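Shelf picking (gripper comparison)

From the Wesiswood Hobby Automation Wiki. Main author: Sharada Rajan. Last edited November 29, 2024.

Shelf picking is the job of getting a robot arm to reach into a cabinet or bookcase and come out holding one particular thing. It sounds like a smaller version of bin picking, and I used to file it under that heading on this wiki, but I've moved it to its own page. In a bin you come down from the top and you have all the air in the world above you. On a shelf there's a board over your head, a wall on each side, and usually something in front of the thing you want!

Most of what I know comes from a comparison I ran between July and now, with three grippers on the same arm, almost all of it in simulation. The notes below lean heavily on that, so please add your own if you've tried something different.

Grippers compared

The Briltis is a plain parallel gripper with two short fingers. It's the one I'd hand to a beginner. It opens, it closes, and the hand is compact enough that you can turn the wrist inside a compartment without knocking the divider (mostly).

The Thampi is a three-finger hand. It's lovely on round things and a real pain near walls, because the third finger always wants to be exactly where the side panel is. I ended up writing a special approach for it that comes in twisted, and I'm still not happy with it.

The Dornetti is a suction cup on a long stem. Flat boxes, great. Anything knobby or full of gaps, forget it.

Setup

The arm sits on its own small table next to the cabinet and reaches in from the side, which makes life harder than parking it square in front. I did that on purpose. A friend's kitchen has exactly this problem, and a head-on reach made all three grippers look better than they deserved. The tall link has to clear the top of the cabinet opening before the wrist can angle down, so the planner spends most of its effort on the elbow and hardly any on the fingers. 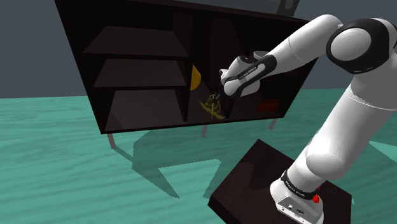
Tangled shapes were what split the grippers apart. With a block, the fingers land on two flat faces and you're done. A spiky, twisted thing has no obvious faces at all, so the grasp planner hands you dozens of candidates that all score nearly the same, and half of them would drag the object along the floor of the compartment. I got much better results once I threw out every candidate that came in flatter than 46 degrees. That number is pure trial and error, so don't treat it as gospel.

Results

I ran 3,019 attempts in total, and 2,076 of them ended with the object held clear of the cabinet. The Briltis had the best share of those by a comfortable margin. The Thampi came second, and would have been closer if I'd left out the items right beside a panel. The Dornetti was first on boxes and last on everything else.

Of the failures, 487 were collisions with the cabinet before the fingers had even closed. I was surprised by that, and a bit embarrassed, as I'd spent weeks fussing over finger friction. Padding the collision model of the divider fixed a good chunk of them in later tests (not counted in the totals here).

Known problems

Simulated contact is kind to short fingers. In the simulator they can pinch a thin edge and hang on forever, and I don't believe a real pair would.

Plates and bowls standing on edge are still unsolved on my end. If one is leaning on a panel, the fingers need a gap behind it, and there isn't one. Tipping it forward first works now and then. I haven't found a way to do it reliably with the Briltis, and the Thampi is worse.

Lighting matters if you're picking from camera images. The back of a deep compartment goes very dark, and my detector kept missing dim objects until I added shadows to the training set.

See also: Bin picking; Wrist clearance; Suction cups, care and cleaning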